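# 旧电脑回收与数据清除常见问题
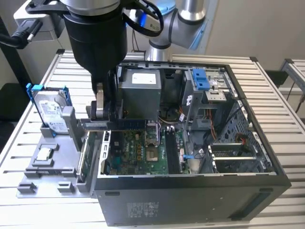

*侧放打开的戴尔台式机机箱，上方夹着一块扩展卡*

本页适用于把台式机、笔记本或服务器交给 Howlader 回收点处理的个人和单位用户。打印机、显示器和手机的规则不同，请看各自的页面。

## 交机之前

**哪些机器可以送来？**

台式机、笔记本、一体机和塔式服务器都收，能不能开机没有关系。机箱缺侧板、缺硬盘、缺内存的也收，只是估价会低一些。进过水的机器请在登记时注明。电池鼓包的笔记本不要邮寄，请直接送到回收点，在前台单独登记。

**需要自己先拆硬盘吗？**

不需要。想自己留着硬盘的，可以拆下来再送，登记单上勾选“无存储设备”。如果机器里有两块硬盘（常见的是一块固态加一块机械），请确认两块都取出来了。主板上的 M.2 固态硬盘体积很小，有时藏在显卡或散热片下面，容易漏掉。

**扩展卡和内存要不要先取下来？**

随您。显卡、网卡、采集卡这类扩展卡留在机器里，会一并计入估价。自己取卡时先关机断电，拔掉电源线，按住开机键几秒放掉余电，再松开挡板螺丝和插槽尾部的卡扣，然后平直往上提。卡扣没松就硬拔，插槽很容易损坏，主板的估价会按故障件计算。

**数据要怎么备份？**

回收点不提供备份服务。请在送机前自行拷出照片、文档、邮件存档和浏览器书签。用过 BitLocker 或其他加密的，先把恢复密钥抄下来，再检查备份在另一台电脑上能不能打开。机器登记入库后进入清除流程，数据无法找回。

**账号需要退出吗？**

需要。请退出系统账号、云盘和办公软件，并解除设备绑定。设置过 BIOS 密码的请先取消，取消不了就写在登记单的备注栏。带设备锁的笔记本如果没有解绑，只能按材料价回收。

## 数据清除

**硬盘是怎么处理的？**

分两种情况。状态良好的硬盘用 Prondier 软件做整盘覆写，覆写后抽取扇区校验，通过的可以再次使用。读不出来、坏道过多或者用户要求销毁的硬盘，送去物理粉碎。

**清除要多久？**

从登记算起，96 小时内完成。容量大的机械硬盘覆写时间长，但也包括在这个时限里。物理粉碎按批进行，最长 14 天。

**可以拿到证明吗？**

可以。每块硬盘单独出一份清除证明，写明序列号、处理方式和完成时间，以 PDF 形式发到登记邮箱。单位用户可以另外申请加盖公章的纸质版，自取或到付邮寄均可。

**能到现场看粉碎吗？**

单位用户可以预约，每批最多两人到场，需要带身份证件和单位介绍信。个人用户暂时不开放，可以在登记时勾选“需要录像”，录像链接保留 14 天，过期后不再补发。

## 估价与付款

**价格怎么定？**

看型号、处理器、内存、硬盘健康度和外观。网上显示的是参考价，以到货检测后的报价为准。Plustar 估价表每月更新一次，八月的表里收录了 1,742 个型号。查不到型号的机器由人工估价，通常多等一个工作日。

**对报价不满意怎么办？**

收到报价后有 48 小时可以选择退回。选择退回的机器不会进入清除流程，硬盘里的内容保持原样。退回运费由用户承担，到回收点自取不收费。超过时限没有答复，视为接受报价。

**钱多久到账？**

接受报价后两个工作日内转到登记账户。单位用户需要先提供收款信息和资产处置单，户名必须与登记单位一致。不支持现金付款。

**换过零件会影响价格吗？**

加装过内存或固态硬盘的，按实际配置估价。非原装电源可以接受，但如果功率标签缺失，会按无电源计算。

## 机器之后去了哪里

**能用的整机怎么处理？**

检测、清灰、更换硅脂，重装系统后作为翻新机出售，或者转给 Istum 学校电脑项目。愿意捐赠的用户可以在登记单上勾选“放弃回款，转捐”，项目收到机器后会发一封确认邮件。勾选以后想反悔的，请在检测报价发出前联系我们。

**不能用的呢？**

拆成零件。内存、扩展卡和电源分别测试，通过的作为二手配件出售。剩下的机箱钢材、铝散热片、线缆和电路板分类后，交给有资质的处理企业。

**翻新机有保修吗？**

整机保修 90 天，配件保修 30 天。人为损坏和自行改装不在范围内。保修期内请保留机身上的序列号标签，标签撕毁后无法核对购买记录。

## 邮寄与送机

**怎么包装比较稳妥？**

有原包装最好。没有的话，用厚纸箱，四周至少留五厘米填充，机箱平放。装有大号显卡的台式机，建议把显卡取下，用防静电袋单独包好，放进同一个箱子。登记单打印一份放在箱内，箱外写上登记编号。

**运费谁出？**

估价满 200 元的由回收点承担，请使用系统生成的运单。自行选择快递的不报销。邮寄途中损坏的，请保留外箱，并在收到检测通知后提交照片。

**送机时间？**

每天 9:30 至 18:00，午间不休息。超过五台请提前预约，方便安排推车和卸货位。

**登记编号丢了怎么查？**

用登记时的手机号在查询页找回。手机号已经停用的，请带身份证件到前台办理。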